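Farhad Hassanpour puts the kettle on before he'll talk about Brodard, the two-armed build that has taken over his end of the shared workshop since July. "I only meant to tidy up some wiring," he says, laughing, "and that was 534 hours ago."

Kendra Lavoie, who writes the code, is kinder about it – she thinks the slow bits were the best bits.

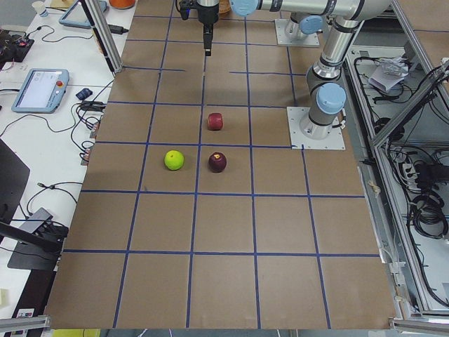 Fruit was Kendra's idea, and she'll happily talk about it all afternoon. "An apple rolls, so you have to be gentle," she says. The blue tape grid lets them call out a square to each other, and the lime, she adds, is her favourite to practise on.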